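Notebook, Tuesday, switch bench / VLAN clean-up

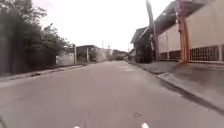 Why does the Fluvton box drop off the management VLAN after a reboot? The saved config still has the old native VLAN on the uplink, so it comes back untagged and the core ignores it.

Fixed on the bench unit by hand, wrote to startup, rebooted 2 times, came back both times. Not done on the live one yet. Ehsan wants it after hours.

Port security: sticky MACs left over from the Nogueira install on port 14. Cleared. Port was err-disabled, no alarm raised, so SNMP traps aren't getting to Reser at all. Checked community string, fine. Checked ACL, trap reciever address is the old one. Changed it, trap arrived straight off.

Telnet still open on the Skirulik media converter. Web page says disabled, port 23 answers anyway. Blocked it at the switch for now, need to ask them for firmware. Don't plug that thing into the studio side until it's sorted.

Ping test bench to core, 100 packets, 2 lost. Swapped the patch lead, none lost. Lead binned.

Still to do
- live Fluvton config, same change as bench
- default passwords on the spare switches (E. Arabzadeh has the list)
- syslog: clocks are wrong on half of it, NTP not allowed through the firewal, rule needed
- label port 14 properly, the sticker says "spare" and it isnt

Backup of the bench config is on the shared drive in the March folder.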